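Fatima Osagie's first batch of demos was junk. All 470 of them. Too clean, she says, same spot on the table every time, and the policy learned the spot.

So the Kando team started over in February. No robot arm, just grippers held in the hand, marker cubes for tracking, everyday stuff to pick up.
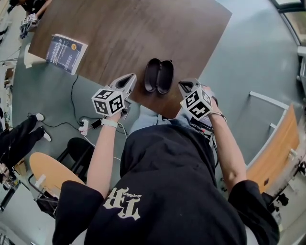 Variety turned out to matter more than volume. Osagie's second set was smaller, 24 objects, four rooms, and people were told to stop being neat. An eyeglasses case left lying open in the middle of the table is a harder problem than a shut one, two shells insted of one lump. A paperback near the edge, harder again.

Result: success on unseen objects up around 20 points. Cornel Neagu, who ran the tests, wants more rooms before he beleives it. Paper's due out next year.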